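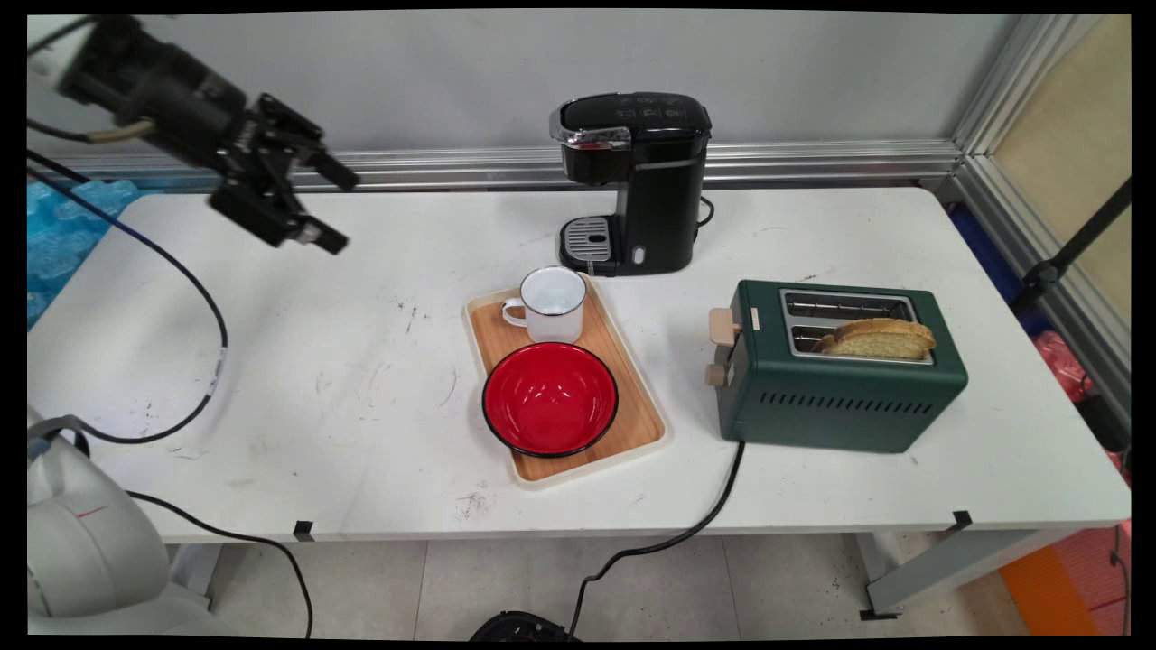
Can I change the due date on a form after people have started filling it out?

Asked by Greta, June 2025

I run the sign-up and entry forms for our quilt guild's show using Zivau. The form closes Friday and we have 217 entries, but another 40 or so people have drafts saved and not sent. I'd love to give them an extra week! If I move the closing date, do the drafts stay put or does everybody have to start over? Also, do the people who already sent theirs get an email about it? I don't want to panic anyone.

3 answers

MacKinnon
Drafts stay. I did this in May for a photo contest and it was fine.

Ataahua Pomare
Oh, you'll be happy with this one, it's so easy! Open the form, go to Settings, then Schedule, and pick the new closing date. Press Save at the top of the page (the one at the bottom only saves the tab you're on, which got me the first time). Drafts are tied to the person's login and not to the date, so they all carry over, attachments included.

Two things to check while you're in there. Under Notices there's a box called "Tell participants about schedule changes." It's on by default and it emails everyone, sent entries too. Turn it off before you save the date. Then go to the Entries list, filter by Draft, select all, and use Message to write to only those people. I love that filter! It sends up to 100 messages at a time, so you're well under.

If the form has already closed by the time you read this, change the date first and then set Status back to Open. The date alone won't reopen it.

One more: the welcome text on your form won't update itself. If you typed "closes Friday" in there, go fix it by hand. And the description box holds 2000 characters, so there's room for a nice note about the extra week.

Flusetti
I just copied my form and made a new one with a later date. You have to send out the new link though and I think the drafts were in the old one

Comment from Greta
Notice box is off, date is moved, drafts are all there. Thank you Ataahua!! Fixing the welcome text now, it did say Friday.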